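Gruver Lakeshore Relay Opens Registration for May Event

FOR IMMEDIATE RELEASE
23/11/2021

GRUVER — The Gruver Running Association announced the opening of registration for the Gruver Lakeshore Relay, a team road and trail race to be held next May on the paths between Kuster Landing and the Wedora Bridge.

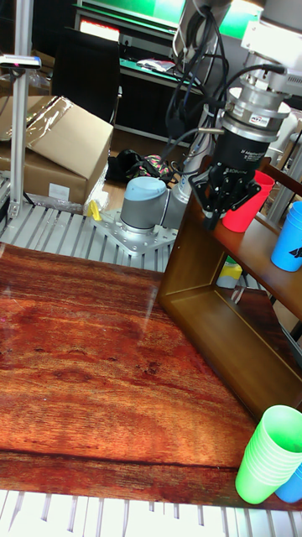
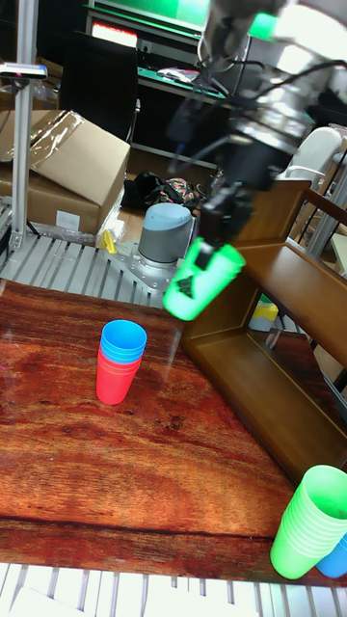

Tormod Lie said the relay was planned for people who enjoy running with others but do not want to train for a long race on their own. A team can put a first-time runner on the flat stretch by the water, he said, and leave the climb to whoever wants it.

The relay covers 10 legs. Teams may enter with either five or 10 runners. In a team of five, each member runs two legs, which do not have to be back to back. The course starts on the paved path at Kuster Landing, turns inland on packed gravel and returns to the lake by way of the Prollusa Hills. The longest leg is 9 kilometers and includes most of the climbing. The shortest, at 5 kilometers, is open to walkers.

Entry is limited to 89 teams. The limit was set with the park district on the basis of parking at the exchange points and the width of the trail in the Prollusa section. Teams that register after the limit is reached will be placed on a waiting list in the order in which their forms are received.

Team captains should complete the online form and name all runners. Changes to the roster may be made without charge until packet pickup. Runners under 18 must have a form signed by a parent or guardian. Dogs and strollers are not allowed on the course.

Each exchange point will have water, restrooms and a first aid station. Runners are asked to carry their own bottle or cup, as paper cups will not be provided on the trail legs. One support vehicle per team may use the exchange point parking areas, and a parking pass will be included in the team packet.

Awards will be given in open, mixed, masters and workplace divisions. All runners who finish will receive a shirt. Shirt sizes are guaranteed only for teams that submit a full roster with their entry.

The path between Kuster Landing and the boat ramp will remain open to the public during the race — cyclists are asked to ride slowly and follow the directions of course marshals. Course maps and leg descriptions are available on the association's website and at the Wedora Recreation Center front desk.

Media contact: Gruver Running Association, Press Office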